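Visit report: Lulodside open day, laundry and linen rooms
Filed by Greer Haldane for the Ilurach housing newsletter

Lulodside opened its laundry, linen store and furnished rooms to visitors in September. The building has 73 furnished rooms on four floors, all served by one laundry in the basement. I went for the laundry side. Ilurach is due to replace its own machines next year, and the question of whether residents' clothing should be folded downstairs or in the rooms has come up at our last two meetings.

Doors opened at 9:30. Visitors signed in at the side entrance and were taken round in groups of seven. Torquil Rennie, who manages the building, led ours and began in the basement, where the floor had been repainted and was still slightly tacky near the drain.

The laundry

There are four washers and four dryers, set back to back along a service duct. The building logged 3,016 wash loads in the last accounting year. Bed linen makes up a little under half of that. The rest is residents' own clothing, which goes through a bag system: each resident has two mesh bags with a woven number tag, and clothing stays in the bag from wash to dryer to delivery.

The bag system works well for sorting and badly for creasing. Rennie was plain about this. A cotton T-shirt that sits in a closed bag for two hours after drying has to be flattened by hand before it can be folded, and the basement has only one table, 118 centimeters long. Two people cannot use it at once. For a trial period the building has moved clothing folding up to the rooms and kept the table for sheets and towels.

The dryers vent through a common flue with a lint trap at the first bend. The trap is emptied every evening. I asked about the noise upstairs and was told the first-floor rooms over the duct hear the spin cycle as a low hum, and that no loads are started after 9 p.m.

Folding on the bed

The second stop was a furnished room. The bed stands against a plain white wall, with a gray upholstered headboard paneled in vertical channels. The sheet was on and the mattress was otherwise used as a table, which is the point of the trial: a made bed gives more flat area than any other piece of furniture in a room of this size, and it is already there. 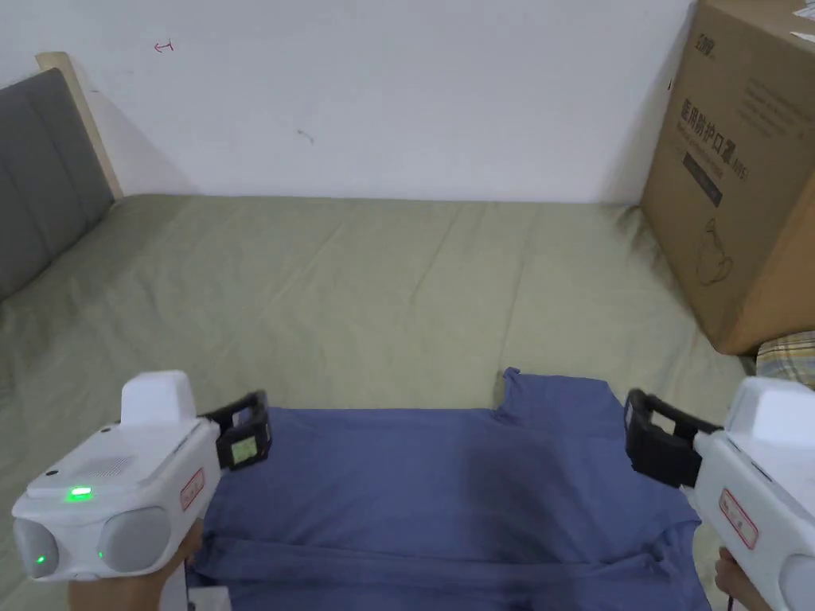
The trial method uses three folds and a finish. Sewwandi Weerasinghe, who wrote the instruction card, went through it with us in the corridor with a shirt held against a clipboard. The garment is laid face down with the collar away from the person folding. The shoulders are squared first, because an error at the shoulders carries through every later fold. One side comes in to a line halfway between collar and shoulder seam, with the sleeve turned back on itself. The other side repeats. The hem then comes up to just short of the collar, and the last fold closes the piece to a rectangle.

Her card allows the collar fold to be off by a finger's width. More than that and the stack leans. She has tried a cardboard template and given it up; it speeds up the first ten shirts of a session and then gets in the way, particularly with mixed sizes.

The drawback of a mattress is give. On a hard table a shirt can be smoothed with one pass of the palm. On a bed the sheet moves with the hand, and any slack in the sheet becomes a ridge under the garment. The card therefore starts with the sheet: pull it square at the wall side, tuck, then pull again from the near side. Weerasinghe prefers a fitted sheet with deep corners. The flat ones in the linen store are being used up first.

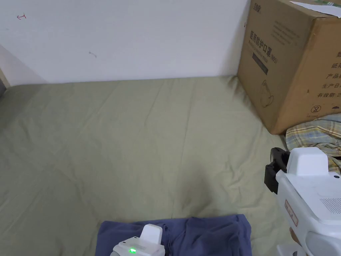 Sheet fabric also matters more than I expected. A smooth percale lets cotton jersey slide, so the first fold drags the whole shirt sideways. A brushed cotton holds it in place but sheds lint onto dark garments. Lulodside is working through samples from two suppliers, Flilel and Morrison. The Flilel sheet is the rougher of the two and was the staff preference at the time of the visit. Morrison's had shrunk less after repeated washing. No order has been placed.

Sheet color was raised by a visitor in our group. The answer was that a mid-tone is easiest to work on, as both white and navy garments show an edge against it. A white sheet makes it hard to find the hem of a white undershirt under ceiling light.

Takumi Kawaguchi, who looks after supplies, added a note on height. The beds are low by the standard of a work surface, and a person folding for more than a quarter of an hour will feel it in the lower back. The trial limits a session to one resident's bags. He has asked for bed risers in two rooms to compare.
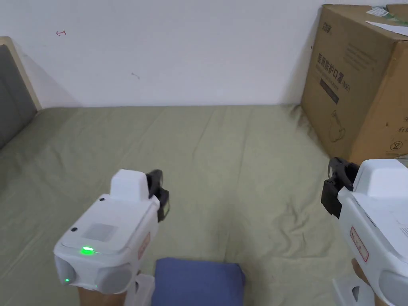 Folded blue item on the olive-green sheet, with the mask carton at right.

Storage and the carton question

Storage is the weak part of the building. The linen store on the ground floor was planned for towels and sheets only, and it now also holds cleaning stock, spare pillows and protective supplies. Cartons are kept wherever there is a flat, dry surface. The one on the bed is printed for medical protective masks, N95, and stands back against the wall. A carton of that size takes up a fair share of the folding area, and the instruction card says to work from the opposite side of the mattress if one is present.

Kawaguchi's view is that cartons should go on a shelf above the door. Rennie's is that anything that size above a door will eventually come down on someone. The present arrangement will continue until the store is reshelved. The shelving drawings were pinned up in the corridor: adjustable uprights, five levels, the bottom level left open for wheeled bins.

On labeling I have less to report. Cartons are dated by hand on arrival, in addition to whatever the manufacturer has printed, and the oldest are supposed to be opened first. The mask carton gives its own quantity as 2400 and its validity as two years, both in the printed column at the right of the front panel. Kawaguchi copies those two entries into a ledger along with the batch number, and would like to stop using paper for it.

Smaller items are handled less strictly. Cushions, plaid throws, cables and loose paper tend to end up on whichever bed is in use, and the card has a line asking staff to clear a space two shirt-widths across before starting. Garments waiting to be folded are to be kept to one side and not piled on finished work.
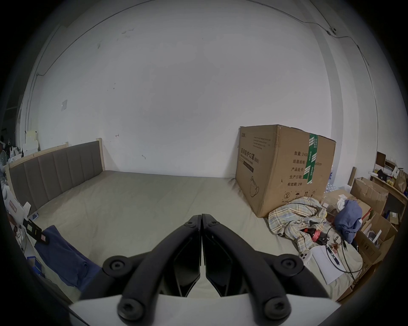

Questions from the group

Beathag Cruickshank, attending from another building, asked about folding time per bag. The trial figures have not been worked up, and Rennie declined to give an estimate. He did say that the walk between basement and rooms costs more time than the folding itself, and that the elevator is the limiting factor in the mornings.

She also asked about hygiene: a bed is a sleeping surface, and a resident may object to other clothing being laid on it. Only the resident's own clothing is folded on a resident's bed. In vacant rooms the sheet is stripped at the end of the session and goes down with the next linen load.

I asked about knitwear. Heavy sweaters are folded in half once and rolled -- they do not hold the three-fold rectangle on a soft surface. Fitted sheets are still folded downstairs on the table by two people.

Items to follow up for Ilurach

Measure our own basement table and check whether a second one fits beside the boiler cupboard.

Ask both suppliers for a sample sheet in a mid-tone color, in our mattress depth.

Get a copy of the instruction card. Weerasinghe has agreed to send it once the section on trousers is finished -- the current version covers shirts, shorts and towels only.

Find out what bed risers cost and whether our frames will take them.

The tour ended at 11:15 in the dining room, with coffee and a table of lost property that had been through the wash.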